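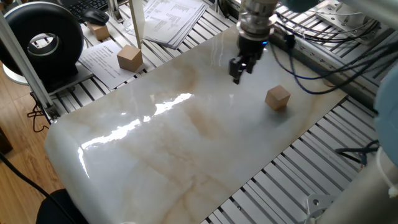

Surfaces and Finishes, session 6: gloss, veining, shadow
Notes to go with the talk. E. Duggan, Norwood annex, room 794

Catch-up from last time
Matte samples still not all back. If you have one of the gray ones drop it in the tray by the door. Swatch sheets graded, pick up at the break.

1. What gloss does
Two kinds of reflection, keep them apart in your notes.
Mirror-type (specular): light leaves at the same angle it came in. You see a shape, a window, a lamp tube.
Scattered (diffuse): light goes everywhere. You see the color of the thing itself.
Every finish is a mix. High gloss = lots of the first sitting on top of the second. So on a white panel with beige veining you get the pattern, and then a bright band of window laid over it, and inside the band the pattern goes weak or disapears. Move your head, the band moves. The veining stays put. Easiest test there is for telling a reflection from a pale patch in the print.

Fainter reflections count too. People draw the big one and stop. Look again toward the middle and the far side, there is usually a second or third one, softer edges.

2. Marble look
Words we use in this course:
Ground: the base color. Cream-white, gray-white, etc. Never just "white" on a spec sheet.
Vein: the darker line. Note color, width, direction.
Direction: straight, diagonal, cloudy, broken.
Repeat: how far before the pattern comes back (printed stuff only).

Diagonal veining makes a rectangle look longer than it is, and it fights with any straight thing underneath or beside it. Put it next to parallel rails or slats and you'll see the problem straight away, two sets of lines going two ways. Not always bad. Decide on purpose.

Real stone vs. pattern: you can't call this from a photo and I will take points off for trying. Write "marble-patterned" or "marble look" until you've had it in your hands, checked the back and a cut edge. The Benedetti samples are in the cabinet, the Mornska ones too, handle both. One is stone. Work out which.

3. Edges
Square, eased, rounded, rolled. A rounded front corner takes its own highlight, narrow and bright, and the pattern bends with it. Where the panel ends and the metal starts you get a hard jump in value. Mark that on your drawing BEFORE you shade anything.

4. The cube
Plain wooden cube, light tan, child's block size. Best thing to put on a shiny surface when you are learning, no color of its own to speak of, flat faces, clear edges.
Things to get down:
Which side the shadow falls. Light comes from the other side, if your drawing says otherwise fix the drawing.
How dark. On a pale glossy ground the shadow is weak, a thin gray, with light bouncing back into it from the panel. Most first drawings make it too dark.
Contact line under the cube. Thin, darkest part of the whole thing.
The same cube reads differently on printed paper or on bare slats. On paper the lines of text compete with its edges. On slats the dark gaps break the shadow up. Farther back it looks smaller, so measure with your pencil and don't trust what you know about its size.

5. Polish, short version
We stop at 1,000 grit in class. Clean between grits, really clean, one stray crumb from the coarse paper and you start over. Clear coat needs 72 hours before anybody stacks anything on it. Wipe with a soft cloth, no kitchen spray.

For next time
One value study, pencil only, one cube on a glossy surface of your choice. Three tones plus the white of the paper.
One written spec, half a page: ground, vein, direction, edge, finish.
Read Taltitz handout up to page 42, skip the part on resins.
Bring the same cube back, they are signed out by name and I'm short a few allready.

Questions at the break or leave a note in my box.
Eamon Duggan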